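Accueil Robotique Visites Agenda Contact
Ce site utilise des cookies pour mesurer l'audience. Accepter | Refuser

Classé dans : Visites d'ateliers, Préhension

Une matinée chez Heltovard pour voir le kit Hitier

En février, j'ai été invitée avec mon collègue Junaid Rajput à la matinée de démonstration de Heltovard. Nous cherchons depuis l'automne un kit de pinces tenues à la main, pour enregistrer des gestes et les donner ensuite à nos bras de tri. Le kit Hitier était sur notre liste, à côté de celui de Vrabec.

Estrella Nava nous a reçus à neuf heures, avec du café très fort. Le kit contient deux pinces, les panneaux de marquage, les câbles et une licence d'un an, pour 4 000 euros hors taxes. La formation se paie à part, et je trouve cela un peu dommage.

Ensuite on passe aux essais sur la table, avec du tissu et des objets mous. C'était exactement notre demande, car chez nous le textile est le plus difficile. 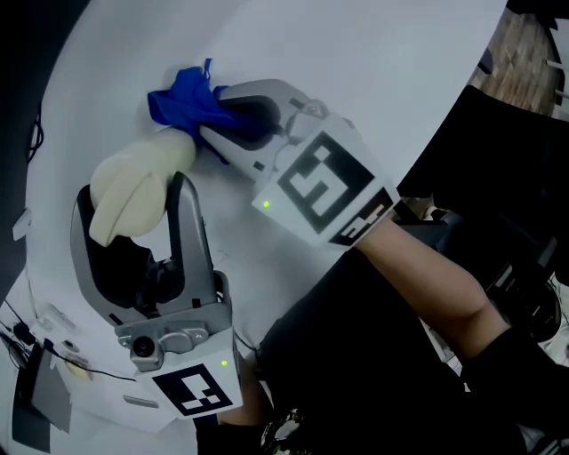
Essai à deux pinces : le tissu bleu dans l'une, l'objet rembourré crème dans l'autre.

J'ai essayé moi-même pendant un bon moment. La poignée est confortable, mais la pince reste lourde pour mon poignet — Junaid n'a pas eu ce problème. Le manuel fait 86 pages et il existe seulement en anglais. Mme Nava m'a promis la version française, sans donner de date.

Silvia Slanina, qui s'occupe du logiciel, nous a montré comment on efface une prise ratée. Il faut passer par trois menus, c'est trop. Par contre, l'export est simple et les fichiers se lisent avec nos outils habituels. 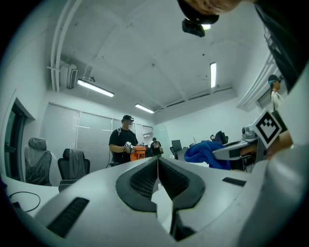 Peut-on louer le kit avant de l'acheter ?
Heltovard propose une location de 31 jours, et la somme est déduite du prix si on garde le matériel.

Nous sommes repartis un peu avant midi avec un devis et deux brochures. Je dois encore voir le kit de Vrabec avant d'écrire ma recommandation. Pour le moment je penche vers la location — notre responsable, Ludmila Procházka, donnera sa réponse après le budget.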